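Can a Robot Pack a Power Cord Yet?
Final report, Automation in Everyday Work
May 10, 2022

Where the question came from

My August job was in the returns room of a small shop called Bistside. Returned lamps, chargers and kitchen gadgets came in all day, and most of the work was the same few moves over and over – open the carton, check that the cord is there, coil it, put it back, close the lid. I got pretty fast at it. I also got bored enough to start wondering which of those moves a machine could take off my hands, and when this course asked for a topic I already had one.

I picked cords on purpose. A box is stiff and mostly keeps its shape. A mug is stiff and always keeps its shape. A cord has a different shape each time you set it down, and it can hook itself on a flap or slide out of the loop while you are reaching for the lid. If a machine can deal with a cord, I think a lot of household chores start to look possible: shoelaces, phone chargers, the drawer under the TV.

What I did

The first part was a log of my own work. I went back through the notes I kept at Bistside and sorted 853 returned items by what had to be done to them before they could go back on the shelf. Of these, 587 had a cord that needed coiling or re-coiling. That was a bigger share than I expected, and it made me feel better about choosing cords!

The second part was breaking the job into moves. I packed cords at my kitchen table, filmed my hands and played it back at slow speed. I had always thought of it as one job. On film it is a whole string of little ones, and my two hands are almost never doing the same thing. One holds the loops together while the other finds the plug. One keeps the flap back with the side of the thumb while the other lowers the bundle in.

The third part was looking at how a two-armed machine is set up for this kind of work, and comparing it with my list of moves.

What I think is hard for a machine

Holding the bundle. My fingers squeeze a coil just enough to keep it together and loosen without me thinking about it. A gripper with two stiff fingers has to pinch the loops somewhere, and whatever it doesn't pinch is free to sag.

Knowing where the plug is. On a black cord the loops all look alike. I find the plug by feel as often as by sight. A camera close to the fingers should help a lot with this, and after going through the pictures I'm more hopeful about it than I was in my proposal.

The flaps. I left these out of my first plan completely. Folded cardboard springs back, and a flap standing up in the wrong place is a wall between the hand and the box. On my kitchen videos I bump a flap more often than I drop a cord.

Closing the box. A tuck lid needs a push in one place and a steady hand in another, at the same time. I would give this to a machine last.

What I think is easier

Reaching the same spot again and again is where machines already shine. So is not getting bored. If the boxes always arrive open and in the same place, half of my list of moves goes away, and the table itself does a good part of the work. A shop could set up a table like that. A kitchen mostly can't, and I think that explains why I expect to see this in returns rooms well before I see it at home.

My answer for now

For the shop floor: partly, with a person nearby for the tangles and the lids. For the house: not yet, though I would love to be wrong. My next step would be to time each move separately, starting with the plug.

The work at hand

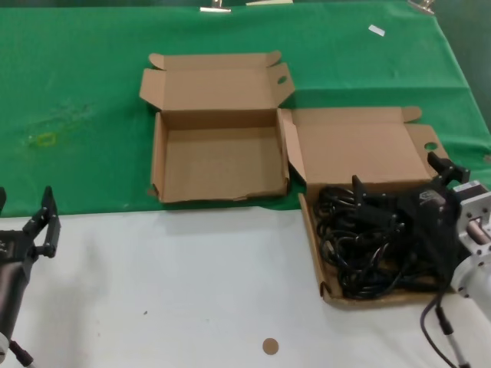
Cables in the box on the right, with a gripper reaching in.

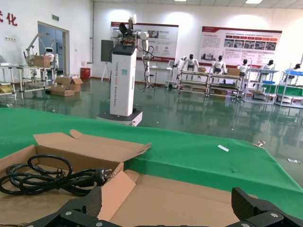
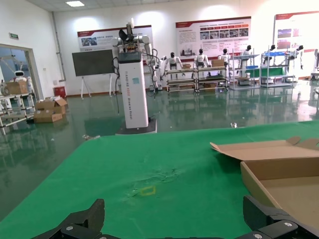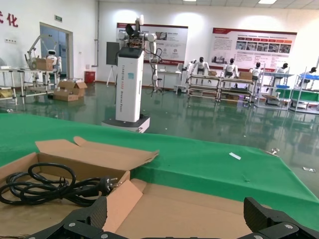

Comments on the report

Solomiia Stetsiuk: I enjoyed this, and the part on flaps rang true for me. One thing I'd push on is your split between shop and house. You treat the cord as the hard part in both, but in a house the trouble starts earlier, with finding the cord and deciding which gadget it goes to. Could you add that as a first move on your list and see whether your answer changes? I'd also like to see the timings for your left and right hands kept apart, if you still have the kitchen videos.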